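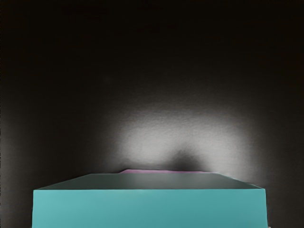 Jendton Community Building: Electrical and Fire Safety Inspection Checklist

Site reference: 3412
Date of inspection: 2019-02-11
Inspector: Salamatu Dramani
Accompanied by: Kwesi Acheampong, Building Services
Previous inspection: December

Ratings: S = Satisfactory. A = Action required. N = Not applicable at this site.

Section 1. Exits and escape routes

1.1 Final exit doors open fully from the inside without a key. S
1.2 Corridors and stairs free of stored items. A
Comment: Folding chairs were stacked on the rear stair landing, Akolgo Street side. They are to be moved to the ground floor store. The same item was raised at the December visit and remains open.
1.3 Exit signs lit and visible from all meeting rooms. S
1.4 Assembly point sign in place. S
Comment: The sign is faded but legible. Replacement may wait until the next order.

Section 2. Extinguishers and alarms

2.1 Extinguishers mounted, sealed and within service date. A
Comment: Unit 68, kitchen passage, has no service tag. Grerkton Fire Services to be contacted.
2.2 Manual call points unobstructed. S
2.3 Weekly alarm test recorded in the log. S
Comment: Entries are complete. Several are not initialed. Staff are asked to initial each entry on the day of the test.
2.4 Sprinkler heads. N

Section 3. Electrical

3.1 Main panel accessible and circuits labeled. A
Comment: Labels for the upper hall circuits do not match the rooms as now numbered. Kwadwo Addo to supply a revised schedule.
3.2 Extension cords not used as permanent wiring. S
3.3 Outlets near sinks protected by ground-fault devices. S
3.4 Portable heaters. S
Comment: One heater in Room 4, rated at 1000 watts, plugged directly into the wall. No combustible material nearby.

Section 4. Kitchen

4.1 Range hood filters clean. A
Comment: Grease present on both filters. Clean before the next hired event.
4.2 Gas shutoff valve marked. S
4.3 Fire blanket in wall holder. S

Outstanding actions are to be entered under work order 531 and reported to Mariama Abubakari, Facilities Office, on completion. Items 1.2 and 2.1 take priority. The inspector will return to check these two items only.

Signed: S. Dramani
Received for the building: K. Acheampong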